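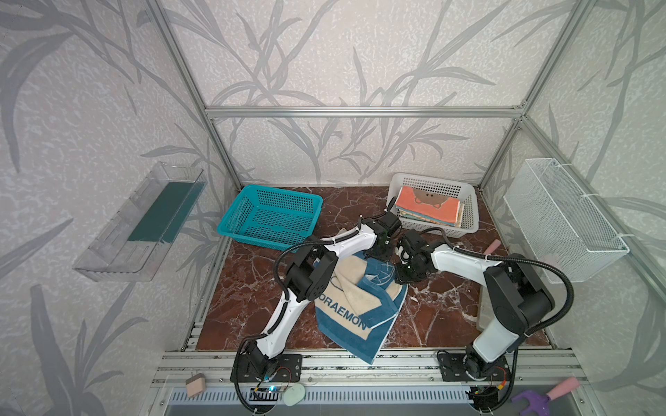
ドラえもんのタオルだけは畳ませるな、というのがうちの班の暗黙のルールだった。いや、ルールってほどでもないか。あれが出てくると、みんなちょっと黙るのだ。

だって大きいんだもん。それに四隅のどこを持っても、持たなかった方の隅がだらんと台の手前に垂れる。で、垂れた隅を拾いに行くと、今度はせっかく広げた方がくしゃっと寄る。私はこのタオルのせいで二回、夕飯を食べそこねている。

会社の名前はパルティスロウという。英語だとPaltislow。電話で名乗ると必ず聞き返される。仕事はグリッパの比較試験で、よそのメーカーが作った「指」を腕に付け替えて、同じ作業を同じ回数やらせて、表にして返す。地味でしょう。でも私はけっこう好きなのだ。指が変わると、同じ腕なのに性格まで変わったみたいに見えるから。

そのときの依頼主はデスステッドで、候補は三つあった。ヤズダニの平たい爪と、アティクスの柔らかいやつと、それからデスステッドが自分のところで試作した、名前のまだない指。アティクスのは見た目がかわいくて、私は最初から贔屓していた(試験員としてはだめです、はい)。

「贔屓してるね」とプリモさんが言った。

プリモ・マッラスさんはデスステッドの立ち会い担当で、日本に来て長いのに、敬語とタメ口が一文の中で混ざる。椅子を後ろ向きにして座って、背もたれにあごを乗せて、一日じゅう腕を見ている。

「してません」

「してるよ。さっき、がんばれって言いましたよ、指に」

言ったかもしれない。

試験の回数は指一本につき七百回と決まっていた。毛羽の立ったの、薄いの、クマの顔が付いたオレンジの、いろいろ混ぜて順番に流す。クマのは楽勝。あれはどの指でも文句なく畳める。問題はやっぱり青いやつで、順番表にその名前があると、朝から少し胃が重い。

アティクスの柔らかい指は、四百七十八回目でへそを曲げた。つまむ力はあるのに、離すときにパイルが引っかかって、置いたはずの角を一緒に持って帰ってきてしまうのだ。右の腕が畳む、左の腕が連れて帰る。右が畳む、左が連れて帰る。見ているうちに私はなんだか実家の母と父を思い出して、笑ってしまって、それから記録用紙に「離脱不良」と書いた。贔屓もここまで。

「かわいいだけじゃだめか」とプリモさん。

「だめでしたねえ」

「僕のタイプもいつもそうです」

返事に困ることを言う人だ。

夕方からヤズダニの爪に替えた。平たくて黒くて、愛想のかけらもない指。ねじを締めて、原点を出して、手首の向きを確かめて、ケーブルが肘のところで突っ張らないのも見て、それから青いタオルを台に置いた。わざと雑に置く。洗濯機から出したてみたいに、ぐしゃっと。きれいに置いてやりたい気持ちを抑えるのが、この仕事でいちばん難しいかもしれない。

腕が降りてきて、上の縁をつまみにいった。左が先で、右があと。二本の指先がくっつきそうなくらい近づくので、私はいつもここで息を止める。ぶつかったら始末書なのだ。始末書は去年の十月に一枚書いた。一枚で十分です。

「あのさ」とプリモさんが言った。「この試作の指、採用にならなかったら、僕、国に帰るんですよ」

私は非常停止のボタンに手をかけたままだったので、振り向けなかった。

「え、いつですか」

「まだ決まってない。表がいつ出るか、だから」

表を出すのは私だ。

腕は何も知らずに縁を持ち上げて、青い帯がすうっと伸びて、DORAEMONの文字が斜めに傾いだまま現れた。子どものころ、うちにも似たようなタオルがあった。プールの日に持っていくやつ。あれを畳んでくれたのは誰だったっけ。母だと思うけれど、祖母だったような気もする。

「試作の指、明日からですよね」と私は言った。

「そう。明日」

「七百回」

「七百回ですよ、長いなあ」

長いな、と私も思った。でも短い気もした。一回ごとに丸かバツをつけて、七百個並べたら、それで終わり。丸を多めにつける方法なら、正直いくらでもある。タオルをほんのちょっと丁寧に置けばいいだけ。垂れた隅を、台の上に載せておくだけ。そんなの、記録には残らない。

プリモさんは背もたれから顔を上げて、私の手元を見た。

「ちゃんと、ぐしゃっと置いてね」

「……置きますよ」

「いちばんひどく置いてほしい。贔屓なしで」

腕が半分まで畳んで、手前の角を拾いに戻ってきた。私は用紙の次の行に日付を書いた。2021年4月30日。連休前の金曜なのに、誰も帰ろうとしていなかった。

「プリモさん、お腹すきません?」

「すいた。でも、このタオル終わってからでしょう」

平たい爪が、角をつまんだ。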